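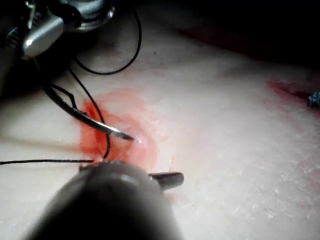 Wk 6 handout, robotic suturing: bench rules
C. Fung's section (Chun-hung Fung, Sekodside lab)

Read before logging on. Rules = Prirkon bench code, shortened by me. Full text in the binder, p. 197.

1. Needle
Hold it in the driver jaw, never by the tip. Keep the tip in view at all times. Lost sight of it? Stop both arms, call out.

2. Knots
Wraps close to the jaw, then pull slowly. Watch for thread catching in the hinge. No force feedback on our consoles so go by eye, look at the pad surface for pulling.
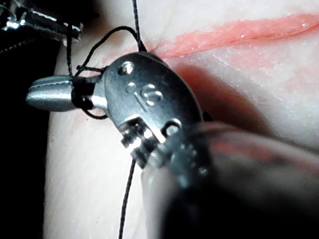
3. Before the next stitch
Clutch out. Check where the needle is and where all the thread is, loops too. Loose loops get snagged, most common fault in last years logs.

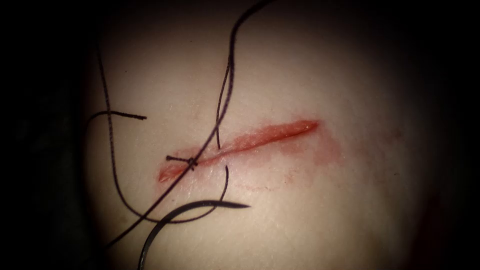
Tails: trim short, both sides. Don't leave cut ends on the pad.

4. Two arms
One arm moves, other holds, untill you pass the Carnegie drill (100 points). Jaws never cross over the wound.
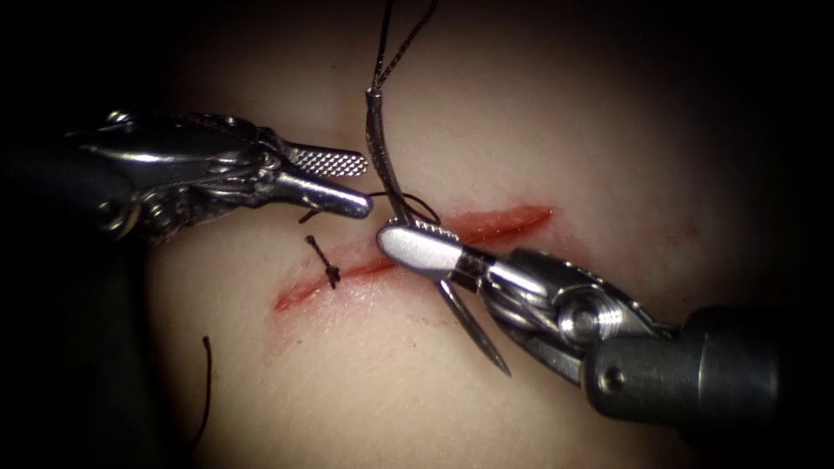
Speed scaling stays at the default. Log every stop, even short ones, with the time. Instruments over 1000 cycles go back to Rernitz, dont reuse.

Quiz on 1-4 in January.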